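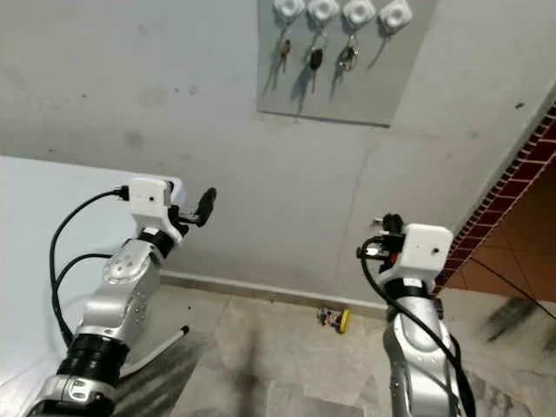 Umau Estuary Fish Counts, README

Counts of fish and crabs from the lower Umau estuary, net hauls plus shore traps. One row per species per haul. Boat and gate keys go back on a hook when you finish a survey, any free one, like the right-hand one on the board. Then enter your sheet the same day pls.

Last update: Wednesday, February 2, 2022

What's in it

counts.csv - the main table, over 4000 rows
sites.csv - 279 haul sites, lat/long, depth in feet
species.csv - codes and common names, still missing a few gobies

Blank count = not looked for. Zero = looked, none found. Dont mix these up.

Where it comes from

Newer hauls are from the Greker survey boat. Older ones typed in from the Clerkbridge harbor logs, earliest is 1875. Spelling in the logs is all over the place, original name kept in the column name_raw.

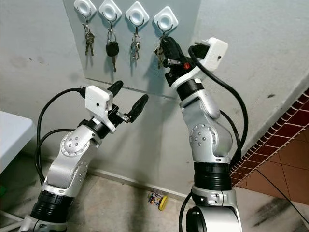 One reader at Ibarra wrote in to ask if the old log weights can be compared with the new ones, as the harbor men seem to have weighed fish gutted. Fair point. No, dont compare them. Use counts only for anything before the boat surveys. Will add a flag column in March.

Known problems

Trap 3 was moved upstream partway through, site code never changed. Fix pending.
Depth at low tide for some sites, high tide for others. Check tide column first.
Flounder under 2 codes, FLO and FLN. Merge them before you do totals.
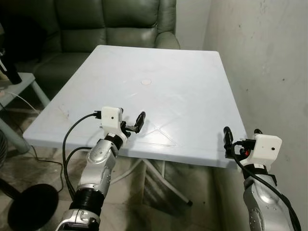
Use and credit

Free to use, credit the Umau Estuary Fish Counts. Send corrections with the row number and the date of the haul, otherwise we cant find it.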